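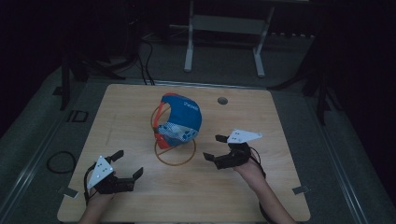 How many times do you have to show a robot a task before it can copy you?

More times than you'd like, and the number depends less on the task than on how steady your showing is. For the short tabletop jobs in this course, plan on 40 good demonstrations per task, and be ready to go to 100 if the thing you're handling is soft.

Notes for Session 4: Showing by Hand, Showing from a Distance

I'm going to stick close to what I said in class, with a few bits added where the questions got good. If you missed the session, read these before you sign up for bench time.

Two ways to show

Last time we talked about writing the motion down as code, which is fine for a bolt that always sits in the same spot. Today was about the other road: a person does the job, we record it, and a learning program tries to find the pattern.

With remote control, you drive the real arm from somewhere else. You move a joystick, or a small copy of the arm, and the big one follows. The lovely thing about this is that every recording is something the arm can really do, because the arm did it! The bad news is speed. Most of you took ages to pick up a sock last week, and you'd be surprised how tired your brain gets when your hands are in one place and the work is in another.

With hand-held grippers, you skip the arm completely. You hold a gripper in each hand, the same kind of two-fingered tool the robot would carry, and you just do the job at the table. What we want out of it is where each gripper was, which way it was pointing, and how far open the fingers were, all on one clock. Your wrists already know what to do, so it goes a lot faster, and cloth stops being scary.

The catch is that your arms can do things the robot's arms can't. You can lean over, cross your elbows, twist way around. The Weller bench arms have a shorter reach than most of you, so a beautiful demonstration may turn out to be useless when we try to play it back. We'll check reach in the lab before anybody records a full set.

Why the markers matter

Somebody asked what the dots on the plates are for. Each gripper carries a white plate with black dots on top, and the tracking cameras look for those dots. If the cameras know how the dots are laid out, they can work out the position and the tilt of the plate, and from there it's a fixed offset down to the fingertips. (We'll measure that offset ourselves. Please don't copy the number from last year's handout, the mounts have changed.)

So keep the plates where the cameras can find them. The usual mistake is rolling your hand over to get a better pinch, which buries the plate under your own wrist. You get a gap in the track, and the software draws a straight line across it as if nothing happened. I'd rather you did the pinch a little awkwardly.

Soft things

A block has a position and an angle and that's pretty much the whole story. Fabric has folds, it sags, it leans on whatever is next to it, and a padded piece that stands up on its edge may decide to lie down when you touch it. You can't write its state as a handful of numbers, so the robot has to learn from how it looks, and that's why the count goes up.

It's also where 2 hands earn their keep. Let one gripper hold and the other one work, and try to keep those roles the same all the way through a set. If you hold with the left in one take and with the right in the next, the learner may average the two and do something silly in the middle – I've watched an arm reach very confidently for the empty space between two perfectly good choices.

Habits for a good recording

Start with both grippers open and clear of the object. Wait a breath before you move, and wait another one at the end.

Move at a speed you could keep up all afternoon. Slow is okay, jerky isn't.

Shift the object a bit between takes. Turn it, slide it, let it sit differently. Forty copies of the exact same take teach the robot one take.

Watch your cables. A cable that tugs on your wrist shows up in the data as a little wobble.

Keep the near misses where you slipped and then fixed it. Throw out the ones where you gave up, and write down which is which in the Kocsis log while you still remember.

For next time

Read the Gerar chapter on two-handed tasks, skipping the math in the middle if it slows you down. Then pick one soft thing from home and write half a page on how you'd show a robot to handle it: what each hand does, where it starts, and how you'd know it was finished. That last part is harder than it sounds.

Bench time is in the Cullalholm room, and the sign-up sheet closes Sunday at 6 p.m. Come in pairs if you can, one person to show and one to watch the tracking screen.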